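Jemell opens its simulated practice rooms to paying users

4/26/20

Jemell, the small software outfit based in Cerncombe, has put its practice room service on general offer after a closed trial that began last September. Customers get a set of furnished virtual rooms, a simulated arm on a plinth, and a list of household jobs to try it on. Subscription is £90 a month per seat, or £80 if you pay for the year up front. Schools and colleges pay less, Jemell wouldn't say how much less.

The first job in the starter pack is a pick-up task with a yellow lid, next to a big telly.
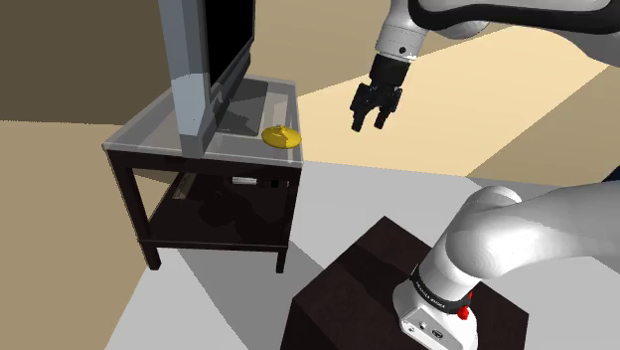
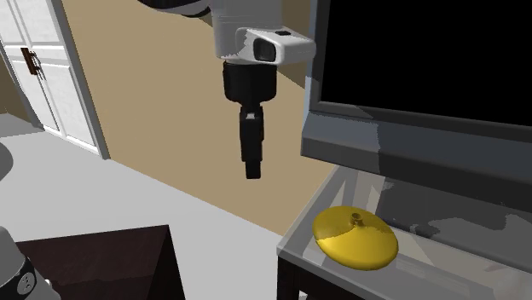 Siham Sabbagh had access during the trial and told us the lid was harder going than she'd expected for a first exercise. Her team at Preltadham wanted something they could leave running overnight, and for that it did the job well enough, she said, though she would of liked more say over how the lighting changes between runs. Shadows across the table were what kept tripping up their own software. She has asked for a setting to turn them off one at a time. Jemell says it's on the list, no date.

What you get for the money: 100 room layouts in the base pack, two camera views saved for each run, and a log of every joint movement to download afterwards. Everything runs in a browser window. No special graphics card at your end, the heavy work is done on Jemell's own machines. Runs are queued, so at busy times you wait.

You can swap the furniture about and save your own layouts. Importing your own objects is possible but fiddly, the guide for it is four pages long and the second page seems to be for an older version. We got a mug in eventually. Its handle was missing.

Main rival at this price is Fekete, which sells a similar thing as a one-off download. Fekete has fewer rooms and you need a decent computer to run it, but there's no monthly bill and it works without a connection. Anyone with patchy broadband should probably look there first – Jemell's rooms simply stop if the line drops, and the run has to be started agian from the top.

Ghada Salameh, who looks after sales at Jemell, said an offline version had been talked about but wasn't planned for this year. A kitchen pack is next, then a workshop one. Both will be charged as extras. Price not settled.

On whether practice in a made-up room is any use for a real arm, she was careful. Some customers move straight across, others use it only to find the silly mistakes before touching hardware. Jemell makes no promise either way and the terms say so, in fairly large type.

There is a free trial, 14 days, base pack only, with a cap on how many runs you can queue at once. Card details needed to sign up. It rolls over into the monthly plan unless you cancel, and the cancel button is under Account, then Billing, then right down at the bottom. Existing trial users from September keep their saved layouts but will have to pick a plan to open them.

Support is by email, office hours only. We sent two questions, one was answered the same afternoon – still waiting on the other, which was about refunds. Will update if we hear.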